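"We throw away more than we keep"

A conversation about teaching by hand, the patience of operators, and why a strap is harder than a can

The room where the demonstrations are recorded has a large window with trees behind it, and in the morning the sun comes a long way in. My host, who leads the collection work for the project called Tudby, asked that I leave out the name, and also the names of the operators. "We are four people and we all do the same work," was the explanation. "If you print one name, the others must make the coffee for him."

Tudby began in February of last year, in two rooms in Rumside. The purpose is simple to say. A person moves the arms, the system records what the arms did and what the camera saw, and later a model is trained on these recordings until it can attempt the task alone. One such recording is called an episode. On the day of my visit there were 829 accepted episodes of the hanging task, and I was told with some force that this is a small number.

"People come here and they expect that we write a program," my host said. "They ask where is the code that says how to hang a thing on a peg. I must tell them there is no such line. There is only somebody who did it many times, with care, and a file for each time."

I asked why they chose hanging. The first tasks were with drink cans and toy blocks, and these went quickly. A can has the same shape in every episode, and if you close the fingers on the middle of it you have done most of the work. A strap is different. It bends, it turns over, and the loop closes by itself when you bring it near to the wood.

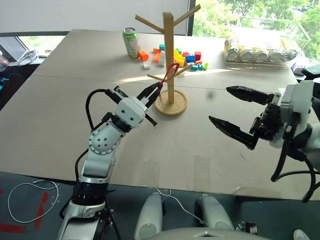 Text and interview by our correspondent in Fluston
4/17/26

"With the strap you must think about the opening of the loop, and not about the fingers," my host continued. "A new operator looks at the fingers all the time. After a week he looks at the peg. You can see it in the data also, the movements become shorter."

The pegs of the stand point in different directions and sit at different heights, and this was a reason to buy it. It came from Mujić, a small household shop on the same street, where they have since bought another 2, in case the first one breaks. Before each episode the operator turns the stand a little on the cardboard. The other things on the table are moved also, but less often.

I wondered if it would not be easier to clear everything away which has no part in the task. My host shook the head. "We did this at the start. The table was very clean and the model was very good, and then one of us left a block on the table and the model did not know any more what to do. So now the blocks stay, the cans stay. It must learn that they are not its business."

The light is treated in the same manner. For some weeks they worked with a blind, and every episode looked alike. Then they took the blind down. Now they record in sun, in cloud and in the late afternoon, and they write the hour in the notes. The shadows of the pegs, which change their length during the day, gave the model much trouble at first. It sometimes went to the shadow and tried to hang the strap there. "I was not angry," my host said. "From above it looks like a peg. I also would try."

We spoke for a long time about what is a good episode. I had supposed that it is one where the strap ends on the peg, but this is only the first condition. The operator should not wait in the middle, should not make a movement that has no purpose, and should not touch the post with the gripper. If he misses and then corrects himself calmly, the episode is kept, and marked with a special sign. If he misses and becomes hurried, it is deleted.

"We throw away more than we keep. This was hard for the operators, I think. You work a morning and in the evening half of it is gone. But a bad example is not nothing, it is a teacher. The model believes everything you show it."

How many can one person make in a day? The record is 200, accepted and not accepted together, and my host does not want to see it beaten. The quality falls after lunch, and it falls faster when the operator is counting. There is now a rule that the number is not shown on the screen during work.

The second arm was a question I had kept for the end. In many hanging episodes it has little to do, and I asked if it could be switched off. It could, but they prefer that it stays ready with the fingers open. In the next task one gripper will hold the loop wide and the other will guide it, and my host would like that the model is already used to having both arms in view.

That task is planned for the summer, when there will be a larger room in Fluston and, if the money comes, a second table. Until then they continue with one strap. I was offered to try the controls myself, and I made six episodes. All six were deleted, very politely, before I had put on my coat.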